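2018-06-23

Meter reading at the cellar door this morning: 1,302. The last one I wrote down was in November, so the dehumidifier is using more than I had budgeted. Set it back from continuous to the humidity trigger and moved the drain hose to the floor gully, with a steady fall along the whole run.

Rain barrel next. The Favlow tank holds 1,000 liters and was full to the overflow. Opened the lower tap and ran 100 liters through the new drip line to check the emitters. The first four beds got even flow. The fifth got almost none. Took the end cap off, flushed grit out of the line, refitted it with fresh tape on the thread. Flow better but still low at the far end. I suspect the filter from Ciltov is too fine for roof water. Their sheet gives a cleaning interval and no mesh size. 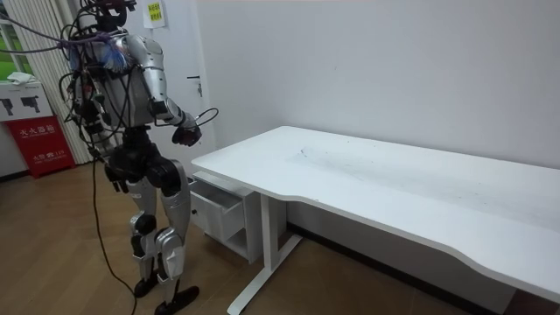
Pressure is the other possibility. The tank stands only knee-high on its blocks, and the line climbs slightly past the beans. Raising the tank means emptying it, so that waits for a dry spell. The shop in Bastbridge has a small inline pump, but I would like to stay with gravity if the numbers allow it.

Walked up to Fontes after lunch to look at the reservoir level. Water well above the second mark on the wall. Path muddy below the gate, firm after that. Back by four.

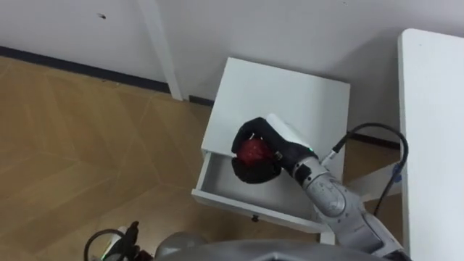

Red object in the hand, over the open drawer.

Evening: cleaned the filter, rinsed the housing, left the tap closed overnight. Will repeat the test on bed five before breakfast and write down the time to fill one can.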